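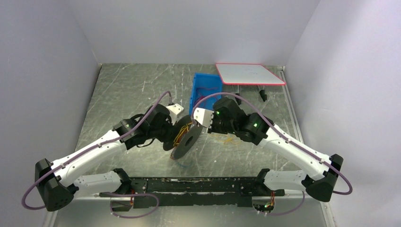

Haruna Katayama
Robot learning engineer, Zoritz

Speaker notes, short talk, November

OK, leave the spool up while people sit down. Say hi, thank Mathis for the invite, and get going, because I always run over.

So I work on two-arm manipulation, and for most of this year that has meant cord. Cord is awful! A block stays where you put it. Cord slides over itself, bunches up between the discs, and hides the strand you wanted behind three others. You've got two grippers meeting over one small spool and hardly any room between them.

(Point at the yellow cord between the discs. Then the tangle lying flat on the right, people in the back always miss it.)

What we wanted to know was pretty simple. If you have a fixed budget of demonstrations, do you spend it on clean runs from start to finish, or do you spend part of it on messes? By messes I mean we start the arms in the middle of something bad, like a loop off the side or a spool tipped over, and a person drives them back to a good state.

We collected 2,234 demonstrations in all. Margus did a huge share of the driving and has opinions about it, so grab him at the break.

Two policies, same network, same number of demonstrations each. One got clean runs only. The other got a mix, with recoveries cut into short clips. Then 70 test trials apiece, with starting positions drawn ahead of time so we couldn't be nice to our favorite.

(Slow down here. Last time I rushed this and got the same question twice.)

The mixed policy finished 69 percent of its trials. Clean-only finished well under half, and when it failed it mostly failed the same way: it lost the strand, closed on air, and kept on winding as if everything was fine. I love that clip. Play it twice if there's time.

Things I should own up to. It's one spool shape. We tried 3 kinds of cord, and the stiffest one was bad for both policies. And Bleddyn thinks part of the gain is just more variety in wrist angles, which he may be right about. We're running that comparison now, same angles but no recoveries.

If somebody asks about force sensing: no, cameras and joint positions only. If somebody asks about the code, Ka-ming is cleaning it up and has the sign-up sheet.

Next clip, then questions.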